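Notes on Bringing a Bottle to Other People's Houses

The question of what a guest ought to carry to a dinner has occupied this blog before, and correspondence on the matter continues to arrive. The present post sets out the position I have reached after a full year of Saturday suppers in Carkholm, where the custom is taken seriously and is seldom discussed out loud.

The first principle is that a bottle is a gift to the household. It is not a contribution to the meal. The host has in all likelihood already decided what will be poured, and may have chosen it with the food in mind. A guest who hands over a bottle and then watches to see whether it is opened has misunderstood the transaction. The correct course is to present it, say one sentence about it at most, and let it go to the sideboard or the cupboard as the host sees fit.

The second principle concerns price. I was raised to believe that the cost should match that of a modest bunch of flowers, and my own ceiling at present is $17. This buys a perfectly respectable red from Rengifo, the wine merchant by the station, whose staff will recommend something if told what is being served and will leave the customer alone if told nothing. Spending a good deal more places a burden on the host, who must then decide whether to return the gesture when the visit is repaid.
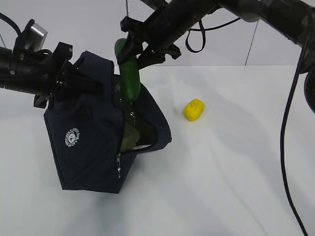 Last changed: July

Wrapping is a matter on which opinion is divided. Tissue paper looks generous but tears in the rain, and the narrow paper sacks supplied by most shops give way at the base. I have come to favor cloth. A navy fabric bag with a zipper closes over the bottle, stands up to a walk across town, and may be taken home again without embarrassment, provided the bottle is lifted out before it is handed over. A guest who gives the bag as well should say so plainly. Hosts in this district have been known to store such bags for years in the belief that they would be asked for.

Chilled bottles present a separate difficulty. To arrive with a cold white wine is to suggest that it be opened at once, and many hosts will feel obliged to do so even when the table has been arranged otherwise. Unless the invitation makes a request, I now bring whites at room temperature. Sparkling wine is reserved for occasions where there is something definite to celebrate, such as a new post or a finished kitchen.

There is also the matter of guests who do not drink, and of hosts who do not. Plamar, the grocery on the hill, stocks three pressed juices in proper glass bottles, and the pear is very good. It should be offered in exactly the same manner as wine, with no remark. Olive oil is equally acceptable, and I have received it with more pleasure than I have received most wine. Vinegar I would leave to close friends.

The return of unopened bottles deserves a word. It sometimes happens that a host passes on a bottle which, some months earlier, came from the very person now receiving it. I have been on both sides of this. The town of Hindodham, with its population of 4,000 and a single wine shelf, is especially prone to it, and visitors there should simply express thanks. A small pencil mark on the back label will prevent a repetition, though it must be a private one.

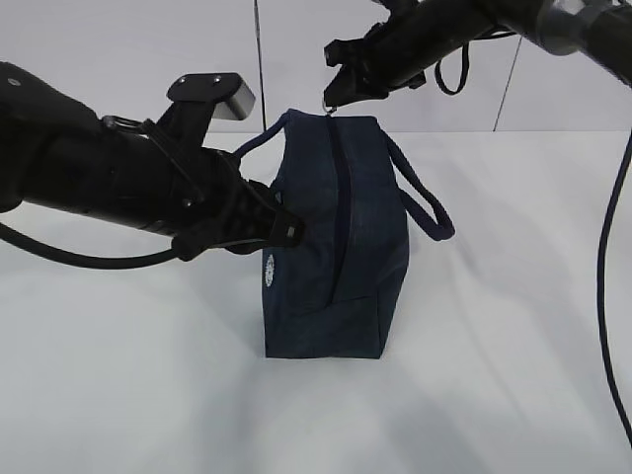

On Leaving

A guest does not ask what became of the bottle. If it was opened and some remains, it stays where it is. If it was never opened, that is likewise the host's affair.

A short note the next day is still customary in Carkholm, and I hope it will remain so. It need not mention the wine at all. Two lines on the company and one on the food are sufficient, and a card put through the door is preferred to a message, particularly among older households.

A further post will deal with the question of dessert, on which I have received some firmly worded letters. Readers who wish to write about cheese are asked to wait until that has been published.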